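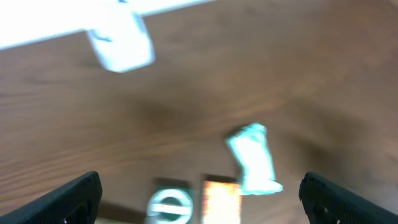

Wer an einem Freitagnachmittag die Treppe zu den Werkräumen von Urnamora hinaufsteigt, der hört erst einmal nur ein leises Surren, und dann, wenn die Tür aufgeht, ziemlich viele Kinderstimmen. Zum Tag der offenen Tür hatte das Haus 169 Anmeldungen, und ich glaube fast, die Hälfte davon stand gleichzeitig mit mir im Raum (es war wirklich eng, aber es war schön!). Vorgeführt wurde das Greifen, also jene Übung, die uns am Küchentisch so gar keine Mühe macht und an der sich die Leute hier seit Oktober die Zähne ausbeißen.

Man erklärte mir geduldig, dass ein zerknittertes Stück Verpackung viel schwieriger sei als ein Klotz, und ich habe es nach dem dritten Nachfragen auch verstanden.

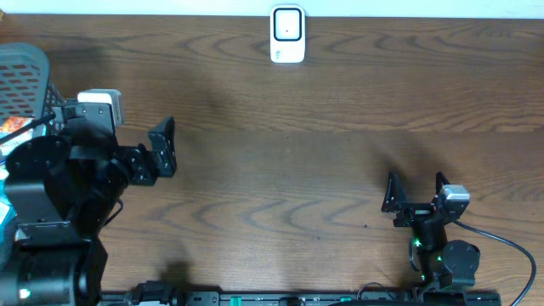
Bis zu 800 Versuche laufen in einer guten Woche zusammen, und jeder einzelne wird hinterher noch einmal angesehen, was mir eine Engelsgeduld zu verlangen scheint. Die Steuerung kommt von Telimico, einer kleinen Firma, die im selben Haus zwei Türen weiter sitzt und deren Kaffee, das muss auch einmal gesagt werden, deutlich besser ist. Ich blieb viel länger als geplant und verpasste darüber meinen Bus. Die nächste Vorführung ist für den Herbst vorgesehen, wieder mit 36 Plätzen je Gruppe.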